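riswood_b
Does anyone have the old alignment of the 1365 between Lutska and Fadel? My 20-year-old sheet has it leaving the ring road at junction 31, but the distance table gives the start at the river bridge.

fadel_north
The table is right. The junction 31 start came in when the bypass opened. Before that the road ran through Lutska as a concurrency with the 3937 and split off at the bridge.
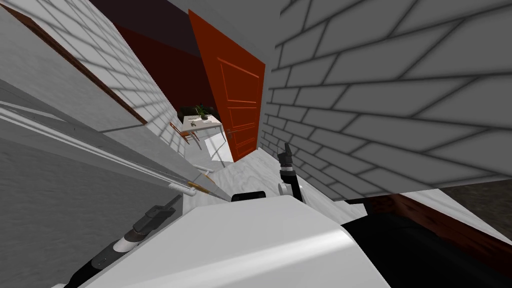

Aarne Tikkanen
I disagree about the concurrency. The 3937 ended at the market square then, so the bridge section carried one number only. The extension to Riswood came later.

fadel_north
Signed that way, perhaps. The register lists both numbers over the bridge.

Aarne Tikkanen
Which edition? Mine lists the 3937 as far as the square and no further.

fadel_north
The January supplement. I'll scan the page tonight.

riswood_b
Either way I'll move the start to the bridge. Thanks both.

Contact the moderators | Back to top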